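Hands vs 2 finger grippers for soft stuff (bags, laundry)
Forum > End effectors > Comparisons

torquewrench_88
12 April 2020
Ok so I have budget for one more set of end effectors this year and can't decide. Currently on the Prokham parallel gripper, 2 fingers, rubber pads. Great on boxes and bottles. Terrible on anything floppy. Thinking of jumping to a five finger hand, either the Mansilla or the Hodow. Anyone run both? Job is household stuff, picking up clothes, carrying bags, that kind of thing. Wrist cam matters too.

pinchpoint
Don't. Keep the Prokham, put longer pads on it. Fingers are a maintenance hobby. I had a Mansilla for a year and spent more time on tendon tension than on grasping.

grelsen
Depends what you mean by floppy. Shirt flat on a bed, the parallel gripper wins for me every time, you just pinch a fold and go. Bag handles, no. They slide right out once the arm swings.

torquewrench_88
Bag handles are exactly my problem. Also full bags with no handle. The Prokham just sort of chews on them.

K. Yagi
Kiyoshi here, we ran the Hodow hands against the Prokham in January, same arms, same Dellard controller. Short version:

Bags: Hodow, easily. 50 tries each. Fingers close all the way round the plastic and it stays put even with a bad approach.
Clothes from a pile: Hodow again but closer than I expected.
Clothes lying flat: Prokham. grelsen is right.
Setup time: Prokham by a mile. Hand took us two afternoons just to get the finger offsets sane.

pinchpoint
50 tries is nothing. Call me at 2,000 when the finger joints get sloppy.

K. Yagi
Fair. We're at 881 cycles on the left one, a bit of play in the thumb base, nothing that changes a grasp. Right one feels the same as new. I'll post again if we get to 2,000.

pinchpoint
Play in the thumb base at 881 is not "nothing" lol. That's the joint that does all the work

grelsen
What's the palm on those? The Mansilla one is smooth and shirts slid off it constantly, I ended up glueing drawer liner on.

K. Yagi
Raised dots all over, like a fine grid. Helps with cloth a lot. Don't glue anything to it, you'll want to keep the palm thin or the thumb can't close over.

torquewrench_88
And cameras? I have one wrist cam now and it sees everything with the Prokham because there's nothing in the way. Worried a hand blocks the whole view.

grelsen
It does. Thats the dirty secret of wrist cams on hands. You get a thumb and a prayer.

K. Yagi
It blocks a lot, yeah. We use wrist cam plus head cam and they're good at different things. Wrist is for finger contact, is the thumb where I think it is, did the fingertips line up. Head is for where the arm is going and what's on the floor. If I could keep only one I'd keep the head. Two grabs from the bedroom setup, wrist first and then head:
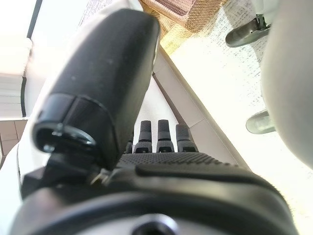
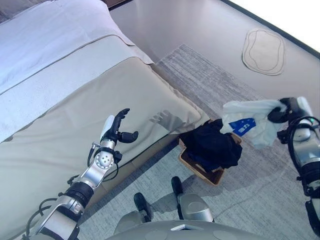

On cabling, since I know it'll come up. Leave more slack at the wrist than you think. We pulled a connector the first week on a full roll. Coil it or loop it, don't care which, but tape the ends down. And the Dellard box has a setting for max wrist roll that's off by default for some reason. Turn it on.

Other thing, grip force. Start low on bags. Too much and the plastic bunches up between the fingers and then you can't let go cleanly. On the Prokham it's the oposite, you crank it and hope.

torquewrench_88
Ok that's super useful. So head cam for the approach then switch to the wrist for the last bit?

K. Yagi
We don't switch, both run the whole time. Controller copes fine if you drop the wrist frame rate by half. I tried switching and there was always a hiccup right at contact, worst possible moment.

pinchpoint
Still think you're buying two cameras and a pile of calibration to solve a problem a hook would solve. Put a hook on the side of the Prokham. Bag handles done.

grelsen
A hook doesn't pick up a bag with no handle tho. He said that up top.

pinchpoint
Then a bigger hook

torquewrench_88
Leaning Hodow on one side, keep the Prokham on the other. Flat clothes with one, bags with the other. Anyone run mixed? Does the Dellard let you set different tool weights left and right or is it one value?

K. Yagi
Separate values, but you have to reboot after changing either one. Write down the old numbers first, ours didn't save the left side and we lost half a day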